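We use cookies to remember your settings. By continuing to browse you accept our cookie policy.

Storing Small Jewelry So It Does Not Tarnish or Tangle

Last updated 20 June 2019

Tarnish on silver is a surface reaction with sulfur compounds in the air. Brass and copper darken by a similar route, and moisture speeds it up. Gold plating is thin and slightly porous, so the base metal under it can react as well. Storage slows all of this down but does not stop it.

Clean and dry each piece before it goes away. Wipe off skin oil and lotion with a soft cotton cloth, then leave the piece in open air for an hour. Water trapped in a clasp or behind a stone will do more harm in a closed bag than it would in a dish.

Use one bag per piece. Polyethylene and polypropylene are both suitable. Avoid PVC, which can give off acidic vapor as it ages and leaves a sticky film on metal. Soft vinyl pouches with a strong smell are usually PVC.

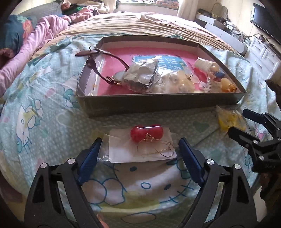
Press the air out before closing. A strip of anti-tarnish paper can go in with silver; replace it every six months or at the interval on the packet. Do not use rubber bands anywhere near silver - vulcanized rubber contains sulfur and will mark the metal through a thin bag.

Fine chains should be fastened before storage. Cut two small notches in a piece of stiff card, run the chain through them, and close the clasp at the back. Choose acid-free card. If a knot has already formed, lay the chain on a flat surface and loosen it with two sewing pins. Pulling on the ends tightens it.

Exceptions: pearls and opals should not be sealed in plastic for long periods. Wrap them in plain cotton and keep them apart from harder stones, which will scratch them.

Write the metal and the date of last cleaning on the outside of the bag with a fine marker. Keep the bags upright in a shallow drawer, away from the bathroom and out of direct sun.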